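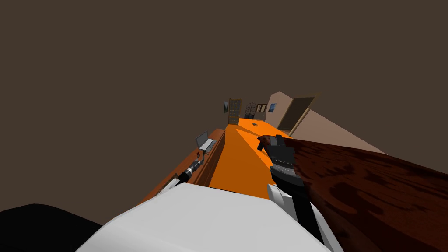
The long orange table, looking toward the back wall.

The question of how a household should keep its papers receives little attention until a document is needed by a certain date and cannot be located. This site has dealt with the matter twice before, in both cases briefly. The present post sets out the full system now in use at this address, together with the changes made in May.

The papers fall under two headings. The first covers items that must be kept in their original form: the deed, the vehicle title, birth and marriage certificates, and the signed contract with Olivares for the replacement of the roof. The second covers everything else, including utility statements, receipts, warranty cards and correspondence with the school district. Items under the first heading are stored in a fire-resistant box. Items under the second are placed in hanging folders, labeled by subject and not by year.

Labeling by year was the earlier practice and is no longer recommended. A person looking for the furnace warranty seldom remembers when the furnace was bought. A folder marked "Furnace" answers the question at once, and the papers inside can be kept in date order with the newest at the front.

The folders in use are the Hendex letter-size type with plastic tabs. They are adequate. The tabs loosen after repeated handling, and the paper inserts slide out if a folder is lifted by the corner. Readers who already own a different kind should not replace them on the strength of this post.
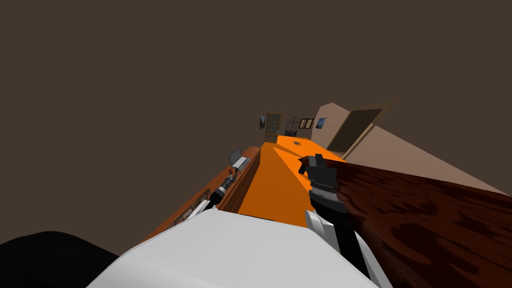

Retention periods require more care. Tax returns are kept permanently in this household, although supporting records are discarded after the period advised by our preparer. Bank statements are reviewed each spring. Receipts under $300 are discarded once the return period has closed, unless the item carries a warranty or was bought for the house itself. Improvements to the house are recorded on a separate sheet at the front of the "House" folder, and those receipts are kept regardless of amount.

Several readers wrote after the previous post to ask about scanning. Scanned copies are made of all items under the first heading and of any medical bill still in dispute. They are saved to an external drive, which is stored with a relative in Sornumwood and exchanged for an updated one when we visit. Scans of ordinary statements were attempted for one winter and then abandoned. The file names were inconsistent, and the paper copies remained easier to search.

The shredder is a Firkari model that accepts 3 sheets at a time, whatever the box may claim. Staples should be removed first. Shredding is done in the evening, after dinner, and the bag is emptied before the bin goes to the curb.

Two matters remain unsettled. Instruction manuals occupy an entire drawer, and no rule for them has yet been agreed upon. Children's artwork has been excluded from the system altogether and will be addressed in a later post. Correspondence on either subject may be sent through the contact page.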